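Sotodora Build Notes > Two-Arm Kitchen Rig > Section 4: Sink Setup

4. Teaching the arms to work at the sink

By now you should have both arms bolted down, homed and talking to the Overo controller. If the right shoulder still buzzes when it's standing still, go back to Section 3 and sort that out first. I skipped it once and lost a whole evening!

4.1 Setting the start pose

1. Keep the speed at 34 percent. You can go up to 100 later, but please don't do it next to a faucet.
2. Put one light plastic dish in the basin and the others on the counter to the left. I like bright colors (the head camera has a much easier time with them).
3. Jog the left arm out over the counter and the right arm over the basin, then save the pose as SINK_A. 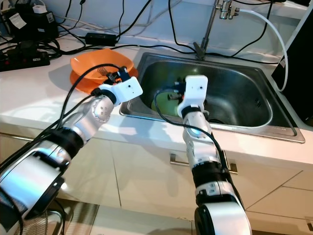

Fig. 4-1. Left gripper over the orange bowl, right gripper pointing down into the sink.

Note: Leave slack in the gripper cables. Mine loop along the sides of the arms, and I'd sooner look at a big ugly loop than re-crimp another connector.

CAUTION: Keep the power strip and adapters as far back from the basin as your counter allows, and do all of this section with the water off. Chanida Chareonsuk went over my wiring before I ran anything, and I'd ask somebody to do the same for you.

4.2 Reaching for the rim

4. From SINK_A, bring the left gripper in until its fingers are over the rim of the bowl. Go slow - the last little bit is where I always overshoot.
5. Bring the right gripper down toward the green dish, stopping short of the basin floor.
6. Save as SINK_B and wait 2 seconds before the next move, so the Susto filter can settle. 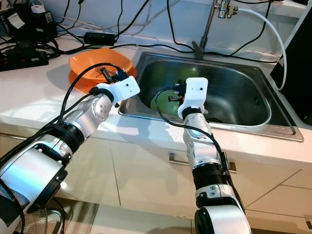

Fig. 4-2. Left fingers reaching over the bowl rim, right fingers angled down and left.

4.3 Checking clearance

7. Back the left hand off the dishes and keep the fingers pointed toward the sink. Lower the right wrist into the basin and watch its cable where it passes over the rim.
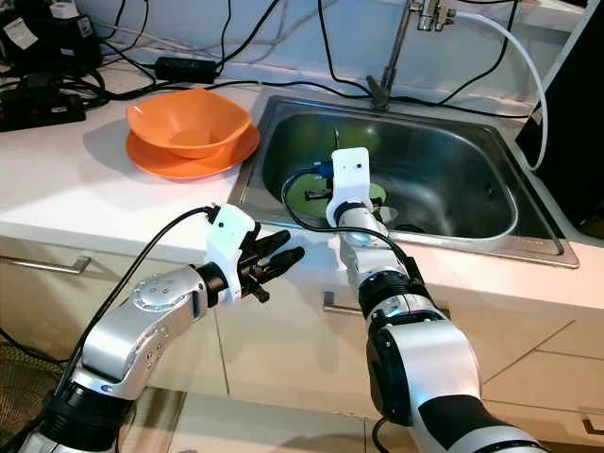 8. If the cable rubs anywhere, raise the elbow a touch and save again. Reto Ruchti uses a strip of felt on his rim, which works too, but I find it gets gross.
9. Run the A to B loop with a hand on the stop button. I do 120 loops before I trust a new pose, usually with coffee.

If an arm stops halfway and the Mahawong log says "joint limit," your elbow is probably too low. Fix the pose and don't touch the limit!

Last updated: November
Questions? Use the contact form | © Sotodora Build Notes | Back to top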